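Speaker notes, Hortensia Cabrera
Talk: Teaching the Sorting Station
Slot is 25 minutes plus questions. Clicker is in the left pocket of the bag.

Slide 1. Title
Say hello, say where I work. Nigam makes boxed meals for offices and hospitals. I run the utensil and packing side on the day shift. I am not an engineer, and I will say so early, so people know which questions to hold for Jikura.

Slide 2. Who does what
There were 19 of us on packing when this started. Five worked mostly on utensils: chopsticks, spoons, sleeves, napkins. It is standing work. You take a pair out of the bin, check it, line it up, put it in the sleeve, drop it in the tray. People rotated off it every two hours because of their wrists. The rotation was our own idea and it's the part of the old setup I would keep.

Slide 3. What was bought
Jikura supplied the arms and the software. Nulport did the installation. The station is called Flaris on the paperwork, and on the floor it is called the sorter. Two arms, one bin, one tray line.
Pause here. Somebody usually asks about price. I don't have the price.

Slide 4. How it learns
Spend time on this one. The arms are trained on recordings of people doing the task. You hold a gripper in your hand, you pick things up with it the way the machine will have to, and the recording goes to Jikura. We call it demo work. Thin round sticks are hard. They roll, they cross over each other, and two will come up when you want one. A person feels that through their fingers and fixes it without thinking. With a gripper in your hand you have to learn it over again.

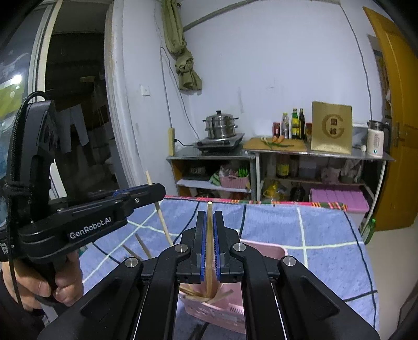
In October we logged 1,117 demos, and 819 of them were accepted. The rest were sent back. The usual causes were a dropped stick, a hand in the way, or a pause in the middle that was too long. At first the sent-back ones came with no note. That went over badly. People had done an hour of careful work and got a red mark with no reason next to it. I asked for a one-line reason on each, and it took three weeks to get it. If you're planning something like this, put it in the agreement before you start.

Slide 5. What changed for the crew
Go slowly. Read the list if nervous.
Demo work is paid at the packing rate plus a small skill add-on. It was the plain packing rate for the first month, and two people complained, and they were right to.
It is seated or standing, your choice. Sessions are 40 minutes, then a break. Gripping hard for longer than that hurts in the thumb, which is a new place for it to hurt.
It is quieter. Some like that. One of my longest-serving packers tried it for a week and asked to go back to the line because she missed talking. She went back.
Jobs: we have 17 on packing now. One retired, one moved to dispatch, and neither place was filled. I say this plainly when I give the talk. The company has promised no layoffs tied to the station through next year. It has not promised to replace people who leave.

Slide 6. What the sorter does and does not do
It handles the plain pairs on the morning run. It stops when sticks are stuck together or when the bin gets low, and someone has to go over and stir the bin or refill it. That someone used to be whoever was closest. Now it is a named person each shift, with the time counted as part of the job.
Spoons are still done by hand. Jikura says spoons are next. I have no date for that.

Slide 7. What I would ask for again
Ask who owns the recordings. Ours cover hands and voices, and we got the voices removed.
Ask for the crew to be in the room when the station layout is drawn. Ours were brought in after, and the refill side was put against a wall. Nulport moved it, and we lost a day and a half.
Ask for a stop button that a short person can reach.
Keep rotating. The machine doesn't need a break, and it is easy to forget that the person refilling it does.

Slide 8. Questions
If asked about other sites: only ours so far.
If asked whether I'd do it again: yes, with the pay sorted out first.
If time is short, skip slide 6 and go from 5 to 7.
Handouts are at the back table. Slides get updated after December 31, 2023, when the year's numbers close.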